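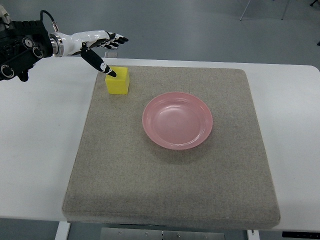 Do vocabulary apps teach you a language? They teach you words, and the gap between the two is where most adult learners get stuck and quit.

Plekari is a small language school for grown-ups. We teach Dutch, Slovak and Portuguese to people who have jobs, kids, bad memories, or all of those. We opened in March with one rented room and a secondhand whiteboard, after Wim Verbruggen had spent years teaching from course books he didn't believe in. He still owns the books. They hold up a shelf.

We should say early on that we are wary of our own trade. Language teaching is full of promises that fall apart as soon as you ask a follow-up question. Fluent by when? Fluent enough to do what? Measured by whom? A school that says "three months to fluency" usually means you will be able to order lunch and then panic when the waiter answers.

What we offer is slower. A course is 84 hours of class time, in groups of no more than eight. At the end of it, most beginners can hold a halting conversation with a patient stranger. Some can do more. A few can't, mostly people who missed a lot of classes, and we tell them so before they pay for the next course.

How we teach

Classes run two evenings a week. You talk from the first night, badly, and your teacher lets most of the mistakes go by. Grammar comes in once you have something to hang it on. We don't sort students into visual and auditory learners - we have looked for good evidence that it helps and haven't found any. We don't hand out badges either.

Homework is short and dull: listening to the same two-minute recording every day for a week. Students complain about it, and we keep assigning it.

Our materials

The Dutch course is called Dosirex and the Slovak one is Ondrejka, after the family in its dialogues (they argue about a car for the whole book). Both are built on a list of 544 words we think a beginner needs. Other lists are longer. Ours was cut down by taking out anything a teacher couldn't remember saying in the past month, so "giraffe" went and "receipt" stayed. Portuguese still uses a bought-in book, with almost 84 pages we skip.

Felell is our conversation evening, open to former students at no charge. Don't expect a lesson. People bring snacks and talk, and some nights it drifts into English, which annoys the teachers.

Who shouldn't come

If you need a certificate for a visa or a job, check first which exams are accepted, as we don't run any. If you travel for work every other week, wait until you don't. And if you have already tried several schools, come and sit in on a class before signing up. You may find the same things bother you about ours.

Trial classes are free. Write to the office with the language you want and the evenings you can manage, and Wim or one of the other teachers will reply, usually within 2 working days.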